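Subject: Re: Posdale hall – table tops, oil or varnish?

On Monday another member wrote:
> We have 60 tables to redo at Posdale before the hall reopens in May.
> The old varnish is lifting along the edges. Has anyone used oil
> instead, and how does it stand up to teas and craft sessions?
> The quote for varnish was 3,550 pounds, labour included.

We went over to hard wax oil at Eltolside and I would do it again. Two thin coats, a day between them, and a light rub with a grey pad before the second. Don't put it on thick. The first top we did at Jullura stayed tacky for a week and had to be wiped back with white spirit. 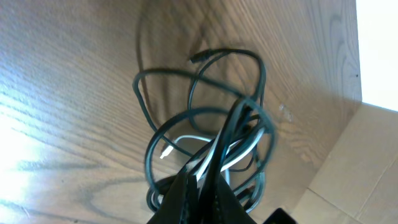
Cables on a wood top, grain showing

Varnish is harder wearing for the first year or so. After that it chips, and you can't patch it without sanding the whole top. With oil you rub down the bad spot and go over it again, and the join doesn't show much once it has dried. Hot mugs will still mark it if they are left standing.

On cost, we spent up to 1,000 pounds on oil and pads and did the work ourselves over 2 weekends.

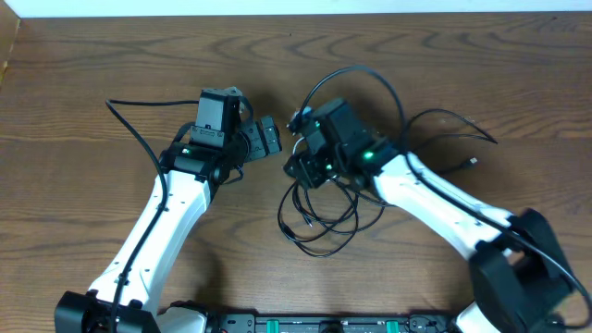 Parri used a water-based varnish on theirs and are happy with it, so it may be worth asking them before you decide. Their tops are beech though, and I don't know what yours are.

Lay the used rags out flat outdoors to dry – they can catch fire if left in a heap.

I can send the supplier's details off list.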